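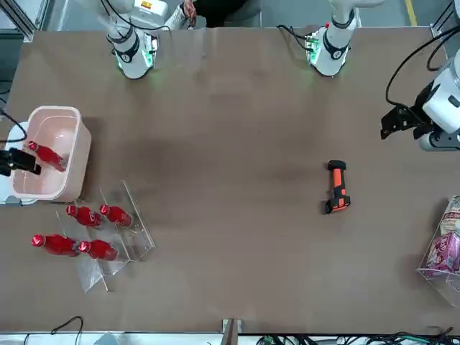 How often should a two-arm tabletop cell be checked? Once at the start of every shift, and again whenever a cable, a gripper or a fixture has been moved by hand.

By Lucero Usuga, Cell Support, Prodari
Updated in December
14 shares | 3 comments

This page sets out the standard procedure for preparing and maintaining the Kettle cell, the two-arm tabletop station used for bottle handling. It applies to all operators and to support staff at the Fakbridge site. Maintenance of the arm joints themselves is covered separately and must be carried out by trained service personnel.

The procedure takes one operator 65 minutes the first time and considerably less with practice. Persons who have not yet completed the basic safety course may observe, but may not carry out any step that requires the arms to be powered.

Before you begin

Confirm that the previous shift has signed the cell log. If an entry is open, contact the person who made it before touching the cell. Do not close another operator's entry.

You will need a lint-free cloth, the approved surface cleaner, a set of hex keys, spare cable ties and the printed layout sheet for the current task. The layout sheet must carry the same revision number as the task loaded in the controller. Sheets from earlier revisions should be removed from the station and discarded.

Step 1. Put the arms in a safe state

Stop any running program from the control screen and wait until both arms have come to rest. Select hold mode. Do not push an arm aside by hand to make room, even when it moves easily.

If work inside the reach of the arms is required, switch off drive power and attach your personal lock. Support an arm before releasing its brake. The lock stays in place until every person has stepped back from the table, and it may be removed only by the person who attached it.

Step 2. Inspect the cables

With drive power locked off, follow each cable from the gripper back to the arm base. Look for flattened sections, cuts in the jacket and ties that have slipped. A cable should have enough slack for the wrist to turn through its full range, but should not hang low enough to catch on a fixture.

Cables that run below the edge of the table must be checked as well. Trace them one at a time – a bundle that looks sound from above may hide a loose connector. Reseat any connector that moves under light finger pressure, and record its label in the log.

Replace damaged ties before going further. Trim the tail of each new tie flush, as a cut end can wear through the jacket of the next cable.

Step 3. Clean and check the grippers

Wipe the inner faces of both sets of fingertips with the cloth, lightly dampened with cleaner. Allow them to dry in the open position. Residue on the faces is the most common cause of a bottle turning in the grip.

Check the fingertips for wear. A fingertip with a visible groove or a torn edge is to be replaced together with its partner, never singly. Tighten the mounting screws by hand until they stop, then follow the torque value on the service card.

On the Kettle cell, fingertips are scheduled for replacement at 3,367 cycles. The counter on the maintenance screen must be reset at the time of replacement and at no other time. Operators who find a counter that has been reset without a matching log entry should report it to Fredy Cusi in Cell Support.

Step 4. Set the rack and the bin

Place the clear stepped rack on the table in the position given on the layout sheet, and press it against its reference marks. Load two bottles on each tier, lying on their sides, with all caps pointing toward the left side of the station. Bottles must lie flat on the shelf. A bottle that rests partly on its neighbor will be approached at the wrong height.

Set the bin to the left of the rack, within reach of the right arm. Its rim must be clear of cables. Check that the bin does not rock when it is pressed at each corner, and correct its support if it does.

Remove from the middle of the table anything that is not listed on the sheet for the current task. Hand tools, including the barcode scanner, are to be returned to their assigned position before a cycle is started.

Step 5. Check the grip at the bin

Clear all persons from the reach of the arms, remove the lock and restore drive power. Run the grip check at reduced speed. The right arm should close on the bottle in the bin without dragging the bin, and the left gripper should remain open above the table.

Watch the check from the far side with one hand near the stop button. If the bin shifts, stop the program and return to Step 4. If the bottle slips, stop the program and return to Step 3. Do not raise the grip force to correct a slip without approval from Cell Support.

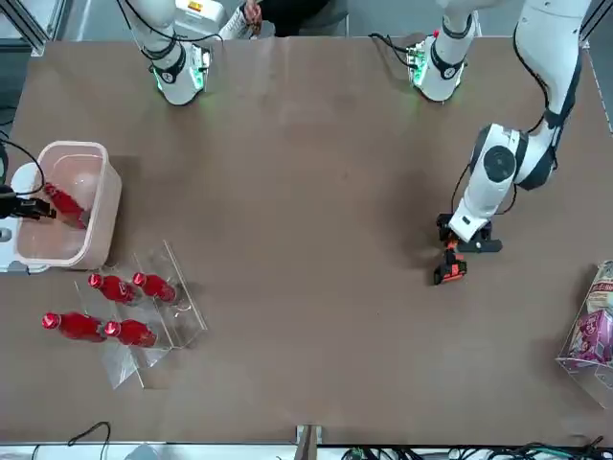 Step 6. Verify the reference positions

Send each arm to its reference position from the maintenance screen and compare the displayed values with those on the service card. The arms are to be checked in turn. A difference outside the permitted range requires a new calibration, which is started from the same screen and must not be interrupted.

After calibration, repeat Step 5 in full.

Step 7. Close the log entry

Enter the time, your initials, the sheet revision and every part replaced. Notes should be short and specific. "Left wrist cable tie replaced" is acceptable; "cables checked" is insufficient when a part has been changed.

Common faults

Arm stops short of the bin. Confirm the bin position against the layout sheet. If it is correct, check the reference position of the right arm.

Gripper closes slowly. Inspect the cable at the wrist and reseat the connector. If the fault returns within the same shift, take the cell out of service.

Fault code 276 on the control screen. The controller has lost contact with one gripper. Lock off drive power, repeat Step 2 and restart the controller.

Fault code 192. The loaded task and the layout sheet revision do not match. Load the correct task before clearing the code.

Questions about this procedure should be directed to Fredy Cusi through the Cell Support desk at Fakbridge.

Related pages

Replacing a wrist cable on the Kettle cell
Layout sheets: how revisions are issued
Dralach controllers: restarting after a power loss
Personal locks and who may remove them
Reading the cell log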